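Notes for the evening talk at the Birkus grange hall

OK, hello everyone, thanks for coming out, and thank you to whoever made the rhubarb bars. I've been asked to talk for a bit about fencing and rotational grazing on a small place, and I'll tell you right up front that most of what I know came from doing it badly first.

(Ask who has cattle now. Ask who is thinking about it. Ask who came for the bars.)

So we run sheep and a couple of cows on the old Mahmoud place, up past the creek. When we moved in, the whole pasture was one big field with five strands of barbed wire around it, and some of those strands were even attached to posts! I turned the animals out in May and let them go wherever they liked. By July they had eaten the clover to the dirt and left everything else waist high. It looked like a bad haircut.

My neighbor Emmett Whitlock leaned on the gate and said, "You've got one field and they've got one favorite corner." He was right. That winter I drew the place out on the back of a feed bill and cut it into 17 paddocks, which was too many, and I'll get to that.

(Slow down here. Last time I rushed this part.)

What we settled on is a permanent perimeter, done properly, with braced corners, and then temporary electric inside it. Polywire on reels, step-in posts, one good charger. I bought 400 feet of wire the first time and was back at the store before lunch. The second time I bought 700 feet and that's still what I use for the middle paddocks. Buy more than you think, and get the reels with a decent handle, because you will be winding them in the rain with a ewe looking at you.

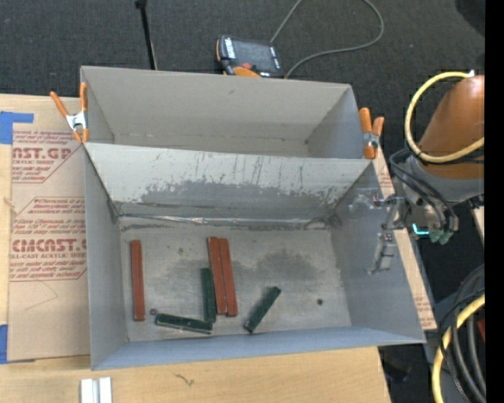 Alaric Thibodeaux
Grazier and part-time fence fixer, Tunerico Farm

Now, moving days. In spring, when the grass is jumping, I move the sheep every day or two. In August it might be a week. I don't go by the calendar at all anymore — I go by how much is left behind them. If I can see my boot laces all the way across the paddock, I've waited too long. Some of you will have a grazing stick, and that's fine, mine is under the truck seat somewhere.

Back to the too-many-paddocks thing. With the small ones I spent my whole morning moving wire, and I kept running out of ways to get them to water. Water is the part I'd plan first if I could do it over. We've got a 2 inch line down the lane now with a quick coupler at every other paddock, and I drag one trough along behind me. Before that I was hauling buckets. My back still brings it up.

(Somebody will ask about dogs. Keep it short.)

Training to the fence, please do this. Put new animals in a small, solid pen with one hot strand across it and leave them in there for a few days before they ever see the big pasture. I skipped it once with a group of yearling ewes and spent the evening collecting them out of the Fuver Road ditch, with a flashlight in my teeth and my wife driving behind with the hazards on.

Grounding. If your fence is weak, look at the ground rods before you blame the charger. Ours was sitting in dry gravel under the barn eave, which I would have told you was a terrific spot. We moved the rods to the low side where it stays damp and the tester jumped right up. I walk the line with that tester most mornings, with my coffee.

Last bit is on rest. The back paddocks don't get grazed again until the grass has really come back, even if the sheep are standing at the wire hollering at me. They holler a lot. In September I pick two paddocks and shut the gate on them so there's something standing for later, and that has pushed our first hay bale back a good few weeks.

(Pass the reel and the step-in posts around. Get them back this time.)

Questions, and then Emmett wants a word about the shared post driver and who had it last.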